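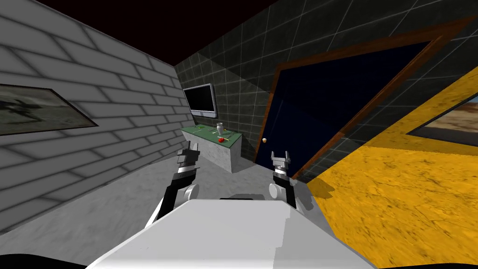

Why simulate the whole room if the task only touches a door and a counter?

Collision geometry and camera occlusion both depend on the walls, the counter and the robot's own body, and a planner tested without them produced paths that could not be executed once they were added.

Project report: A task-level control stack for a two-arm mobile robot in simulation
Roland Dobson
Submitted Wednesday, January 1, 2025

1. Scope

The project covers the software between a task description and joint commands. The robot has two arms with parallel grippers and a body camera that looks forward over the torso. Two task families were used: approaching and grasping a door knob, and holding small objects near the counter. Everything was done in simulation. Transfer to hardware was outside the scope and no claim is made about it.

The stack has three parts. Tarero is the perception node, which estimates object and knob poses from camera images. Delorme is the motion planner. Hirnov is the logging and replay tool, written last, although most of the debugging would have gone faster if it had been written first. The modules exchange messages over a single bus with simulation time as the only clock.

2. Frames and calibration

All poses are expressed in the body frame. An early version planned in the room frame and converted at the end, which caused errors whenever the base moved between the perception step and the planning step. The conversion used the latest base pose instead of the pose at image time. Each message now carries the base pose from the moment of capture, and the planner rejects any estimate older than 48 simulation steps.

The wrist camera needs its own transform, computed from forward kinematics. It was wrong by a sign in one axis until June. The body camera hid the error because the two estimates were averaged. Averaging was removed, and the node now picks one source per object according to distance from the gripper.

3. Grasp monitoring

Closing the gripper is position controlled with a force limit. The monitor reads finger separation and contact force and reports one of three states: open, holding, or closed on nothing. For objects with a wide top and a narrower section below it, the separation alone is ambiguous, as the same reading can come from the neck or from a bad contact on the body. The monitor therefore compares the reading with the width expected at the planned grasp height.
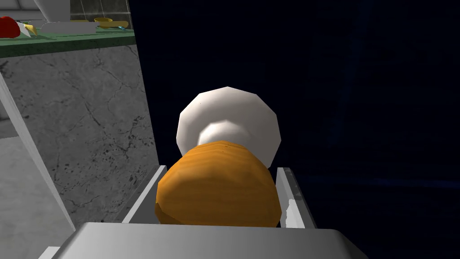 Kernthorpe, reading the draft, objected that the expected width comes from the same mesh the simulator uses for contact, so the check can hardly fail. A fair test would perturb the mesh given to the monitor and leave the simulator's copy alone.

The objection is correct. A perturbed mesh option was added, with scaling applied to each axis separately. With perturbation enabled the monitor reports bad contact more often than it should, mainly on faceted objects where a small rotation of the grasp changes the contact face. The threshold was left where it was and the behavior is documented in the configuration file.

4. Planning

Delorme uses a sampling planner for the arms and a simple path follower for the base. The arms are planned one at a time. The idle arm is treated as a fixed obstacle, which is conservative but keeps the search space small. Joint planning for both arms was tried and dropped after the planning time became the main cost of each run.

The start configuration has both arms raised in front of the torso with the grippers pointing up. It was chosen to keep the elbows clear of the body during base rotation. The drawback is that the grippers occupy part of the body camera's view. 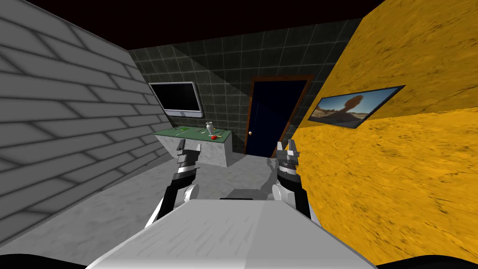

A mask generated from the kinematic model removes the arms from the image before pose estimation. The mask is dilated by 6 pixels to absorb rendering differences at the edges. Larger values removed small items on the countertop when the gripper passed near them in the image; smaller values left slivers of the fingers, which the detector sometimes labeled as utensils.

5. Knob approach

The approach is split into a coarse phase and a fine phase. In the coarse phase the base drives to a pose beside the door and the arm moves to a pre-grasp point short of the knob. In the fine phase the base is locked and the arm closes the remaining distance under visual feedback.

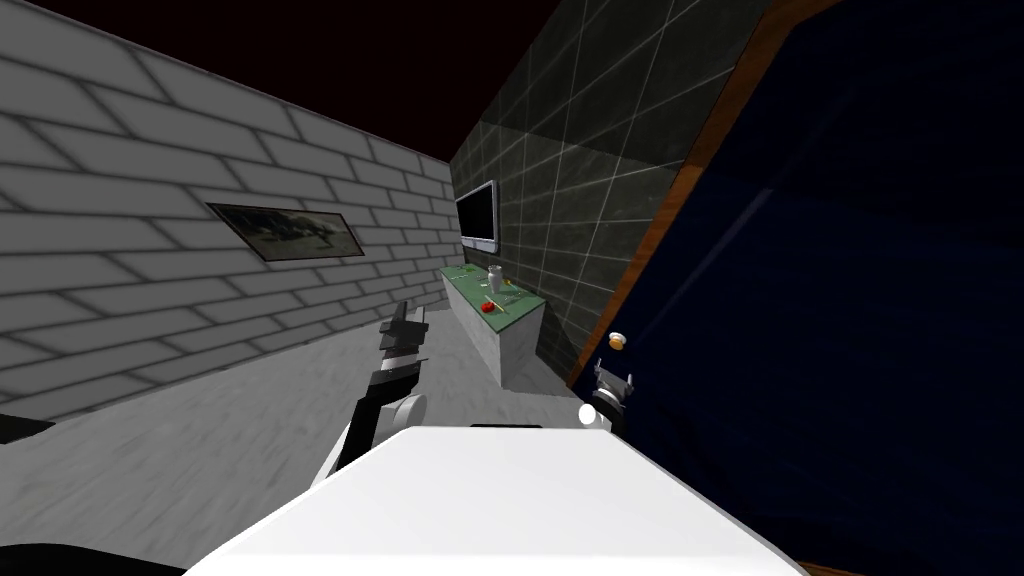 Locking the base matters more than the choice of feedback gain. With the base free, small corrections in heading moved the gripper sideways faster than the arm controller could compensate, and the two loops worked against each other. The lock is released only when the grasp monitor reports holding or the attempt is aborted.

Aborts are triggered by a timeout, by contact on any link other than the fingers, or by loss of the knob estimate. On abort the arm retraces its last segment in reverse — no replanning — and the task returns to the coarse phase. A maximum of 2 retries is allowed.

6. Logging and replay

Hirnov stores messages, joint states and random seeds. The archive holds 461 episodes. Replay is deterministic if physics runs on one thread; with several threads, contact events drift and the grasp states no longer match the log. Single-thread replay is slow but was used for every failure discussed in this report.

7. Open items

The perception node has no estimate of its own uncertainty, and the planner treats each pose as exact. The door leaf is not modeled as a moving obstacle once the knob turns, so opening is not planned end to end. The per-object camera selection uses a fixed distance and should have hysteresis; at present it can switch sources several times during one approach. Configuration files for all three modules are in the project archive, in the same directory as the replay scripts.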